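Long thread on the two-arm build, which some of you have been asking about since I went quiet. Grab a coffee.

Quick recap for new people: I'm building a two-armed robot in the back half of the Wevden workshop, and before the real arms get to move near anything breakable, I run everything in simulation first. The project is called Dradetari. Gunther picked the name and I lost the vote.

Current sim room, lamp and spiky red plant included: 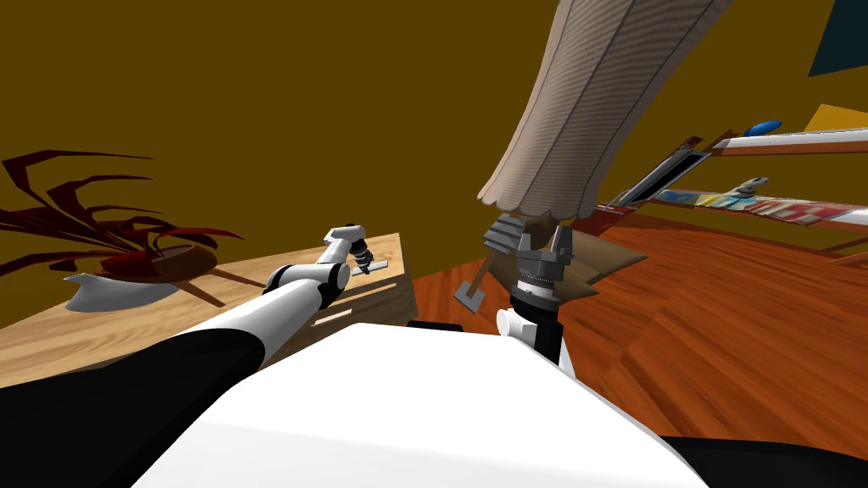
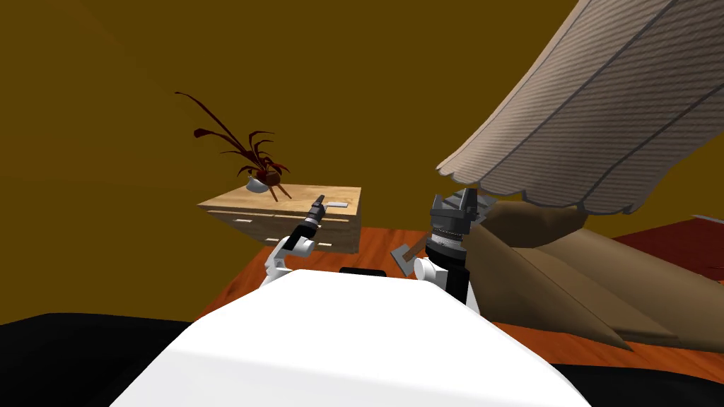
The goal for this month is boring on paper. Left arm goes to a spot by the plant and stops. Right arm gets past the lampshade without touching it. Then they swap who waits for who.

The lampshade is a monster, by the way. The physics version of it is a plain cone, because when I used the full mesh with all the scallops my poor laptop dropped to 13 frames a second and the fan sounded like a hair dryer.

So now the arm sometimes "hits" a piece of lampshade that isn't drawn. I spent a whole evening on that one!! Went through the joint limits, the wrist offset, everything. It was the cone.

Kálmán says to split the shade into 38 little convex chunks and be done with it. I'm trying it tonight. He's usually right about collision stuff (don't tell him).

Some numbers from the overnight batch, for the three people who like numbers: 1,275 runs total. Of the last 200, almost 38 ended with an arm parked in a silly pose, waiting on a signal that never came. That's a bug in my handoff code and I think I know which line.

On the hardware side: the shoulder brackets from Frerichs finally showed up and one set of holes is off. Annelore has a drill press and more patience than me, so they're at her place in Vurberg until she gets to them.

Somebody asked why I don't just start with one arm. I did, last May! It worked fine and I got greedy. Two arms is way more than twice the work, because they both want the same bit of air over the table.

Also yes, I will share the room file. I need to clean up the folder first, half of it is named "final_new_b" and I'm embarrassed.

Next up: lampshade chunks, handoff bug, then a slow test on the real left arm with the power turned way down. If you've done convex splits on thin curved stuff and have settings you like, please reply, I'm just guessing at the wall thickness right now.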